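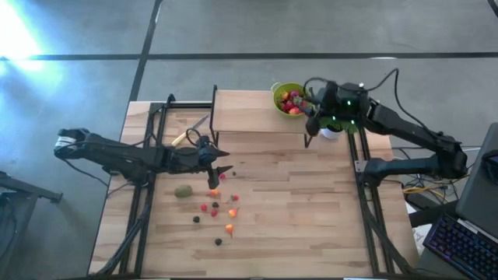
Butcher-block table with the raised shelf and the lime-green fruit bowl, Wynne kitchen range.

FOR IMMEDIATE RELEASE

Ritville, Mar 6, 2023

Hurari opens orders for the Wynne kitchen range

I've been making kitchen furniture in Ritville long enough to know that everybody ends up standing at the same two feet of counter. Mine was next to the toaster. So when we started sketching the Wynne range last winter, I kept coming back to one question: where does the fruit go while you're cutting up the rest of the fruit?

Our answer is a raised shelf at the back of the table. It's a plain light wood top on black metal supports, and it's just big enough for a bowl and whatever else you want up out of the mess (my mother-in-law parks her radio on hers). The table under it is butcher block, made of narrow planks in pale tan, beige and light brown. I love that no two tops come out of the shop looking alike!

We built 96 of these for a first run in December and sold them all through our store on the Vullent road. I figured they'd last us until spring. They did not. We now have 300 more on the way, and orders are open as of this morning.

The table is $440 with the shelf included. Delivery is free in Ritville and Vullent, and we'll carry it up the stairs if you have stairs. If you're farther out, call us and we'll work something out.

A few people have asked about the bowl. We like a bright lime green one against all that pale wood, so that's what we keep putting up there, but the bowl isn't part of the set. Neither is the knife, and neither is the fruit, sorry! When I'm cutting, I keep the bowl at the right end of the shelf and let the small pieces spread out over the tabletop until I'm ready to scoop them up. Yours can be as tidy as you like.

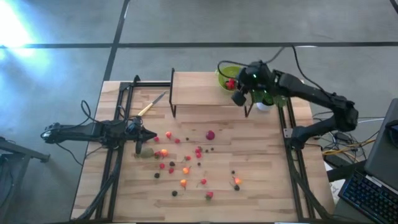 Come and try one

We'll have a Wynne table set up at the store all month, and you're welcome to bring your own apples and have a go at it. Bring the kids too, there's room. We're open every day but Sunday.

About Hurari

Hurari is a small furniture shop in Ritville. We make tables, shelves and benches for kitchens people cook in, and we sell them straight from the store.

For prices, delivery questions or wood samples, stop by or call the front desk during store hours.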